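Home | Projects | Reports | Berths | Contact

Otumix Marine – Refit of the motor yacht Clotex
Progress report to the funding partner, second stage

Hull and structure

The yacht remains ashore at the Villton yard, on the same cradle as in the first stage. Antifouling has been stripped to the epoxy layer on both sides. Moisture readings were taken at 61 points below the waterline. All but 5 were within the limit set in the refit agreement. The five high readings are grouped near the aft seacock on the port side, where the old backing pad had broken down. The pad has been cut out and the laminate is drying under heat lamps. Readings will be repeated in February before any new glass goes on.

The rudder bearings were measured and are worn past tolerance. Replacements are on order from Říha, with delivery promised for the end of January.

Engines and fuel system

Both engines were run on the dock supply before haul-out. The port engine shows 1287 hours and the starboard engine the same, less the hours lost during the fuel pump failure. Compression is even across all cylinders. The heat exchangers were removed, cleaned and pressure tested. One end cap on the starboard side was pitted and has been replaced.

The fuel tanks were pumped out and opened. Sludge was found in the starboard tank only. New inspection hatches have been fitted to both tanks so that later cleaning can be done without lifting the saloon floor. 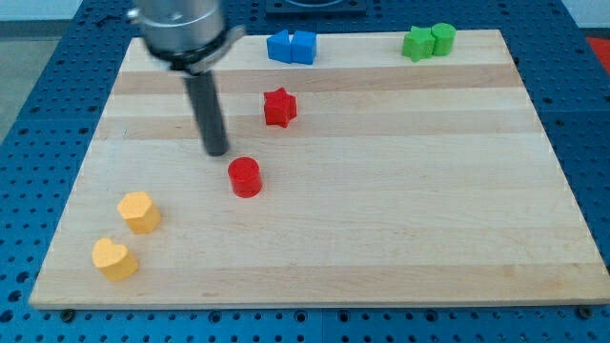 Villton asked whether the shaft seals could be left until the next haul-out, and pointed out that neither was dripping when the yacht came in. Our position is unchanged. The shafts are already drawn for the bearing work, and a later job would mean paying for the lift and the labor twice. The seals stay in the current scope.

Budget and schedule

Spending stands at 43 percent of the approved total. The seacock repair was not in the original estimate and has been charged to the contingency line. No extra funds are requested at this stage.

Launch is still planned for April – this depends on the bearings arriving on time and on the laminate drying as expected. If the February readings are still high, painting will move back and the sea trial will follow it.

Work for the next period

Close up the port laminate repair and fair the surface.
Fit rudder bearings and shaft seals.
Rewire the bilge pumps and float switches.
Pressure test the fuel lines before refilling the tanks.

The next report will be sent after the February moisture readings.

We use cookies to remember your settings. Accept | Decline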